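Clothing Storage in Small Rental Rooms: Hangers, Rails and Folding
Student project report, Coletdale Household Studies Program

The purpose of this project was to compare two ways of storing everyday clothing in a room without a built-in closet. The first was an open rail with hangers, and the second was a stack of folded garments on a shelf. The work was carried out in April in a study room at Farcombe Hall. A survey sent to almost 2,000 residents returned 446 usable answers. Residents most often named lack of hanging space as their main difficulty – ahead of laundry costs and shared machines.

Garments were sorted by fabric weight before each trial. Shirts and light tops were hung, then taken down and folded by the Bhatt method described in the course handbook. Each garment was handled nine times under each system, and the handling time was entered on the record sheet.

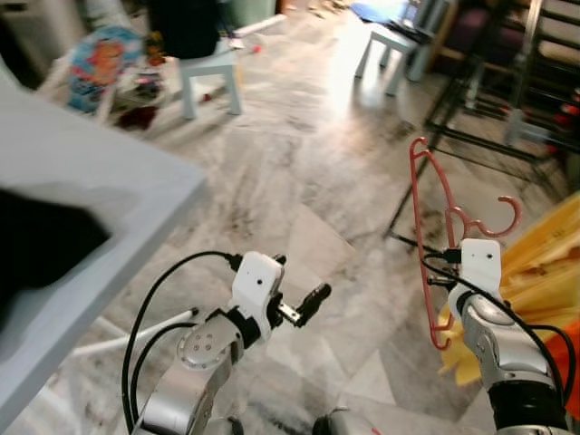 Choice of hanger affected the results more than had been expected. Thin wire hangers left marks at the shoulder and were withdrawn after the first round. Plastic hangers were kept for the remaining rounds. The coral-red type has a second hook for straps, and sleeveless garments were assigned to it for this reason. Bright hangers were also easier to find against a black metal frame, and participants reached for them first.

Folding used less space overall but required more time each evening. The Bisach shelf unit held the full set of garments, although the lower stacks were disturbed whenever an item was removed. It is recommended that residents hang daily wear and fold seasonal items. Further work should include coats, which were outside the scope of this report.

Comments (2)

rail_or_shelf: Did you test the velvet kind of hanger? Mine take up half the room of plastic ones.

second floor east: We have the same shelf unit and the lower stacks are a mess by midweek. Shallow boxes helped a bit.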